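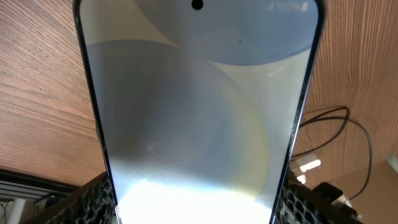 How to clean a phone screen without buying anything

The kits sold for this are mostly water in a small bottle. I paid for one once – never again.

Unplug the phone and switch it off. A dark screen shows grease far better than a lit one.

Breathe on the glass and wipe with a clean glasses cloth, top to bottom. Kitchen roll is supposed to be fine. I have my doubts.

For stubborn marks, dampen a corner of the cloth. Never wet the phone itself.

Still see a line? Tilt it under a lamp and run a fingernail across. If the nail catches, it's a scratch, and toothpaste won't fix it, whatever the videos claim.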